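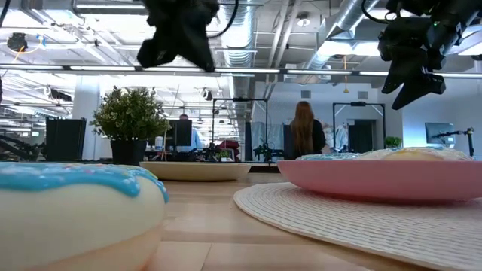

Tips from the table: teaching two arms to clear up toy donuts

Fidelina Mamani keeps a sheet of household hints taped inside the Prulell log. It began as a joke about how the robots get better housekeeping advice than we do. The September result made it required reading, so a cleaned-up version follows.

Spread things out before you start. Our first 2,049 demonstrations had the toys set out in tidy rows, and the policy learned tidy rows beautifully. Show it a table that looked like a child had been called to dinner and it went for the gaps. We now scatter them by hand, small ones in with large ones, and nobody is allowed to straighten up.

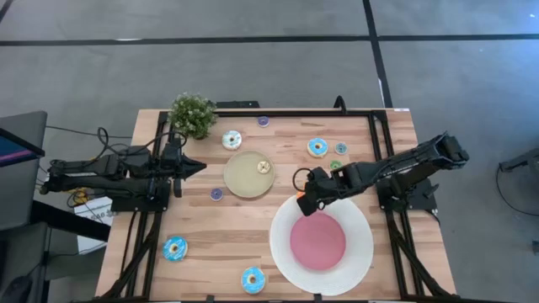
Mix your sizes, too. A grip that suits a fat frosted donut closes on thin air with a little one, and the arm will then carry the thin air to the plate with great care. Subbarao Pillai calls this "serving the vegan option." After we rebalanced the set to 3,524 demonstrations, the empty deliveries dropped to 3 in a run of 20.

Go slowly over the rim. People drop things onto plates from a height and get away with it. Toy donuts bounce. Lower, pause, open, and lift straight up before moving sideways. It works for eggs at home as well.

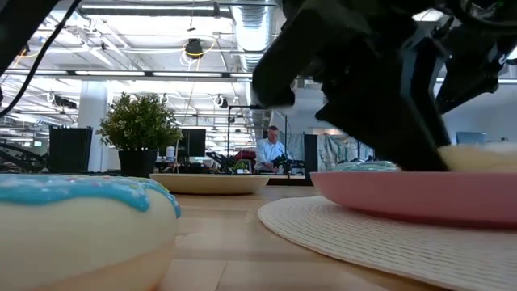
Pick your dishes with the cameras in mind. Hầu, our name for the side-view test, began as an afterthought and ended up with its own section in the write-up. Seen from low down, a plate with a raised rim hides most of what's on it, and a pale blue donut on the pink plate comes through as a low mound of icing. The policy trained on that view alone kept trying to serve a plate that was already served. Adding a higher view fixed most of it.

A coiled placemat is fine if you keep it flat. Press the edge down before each run.

Wipe the fingers between sessions. Dish soap, soft cloth, dry well.

Label the leftovers. Failed runs go in the Lorent folder with a note on what went wrong, and "dropped it" is not a note.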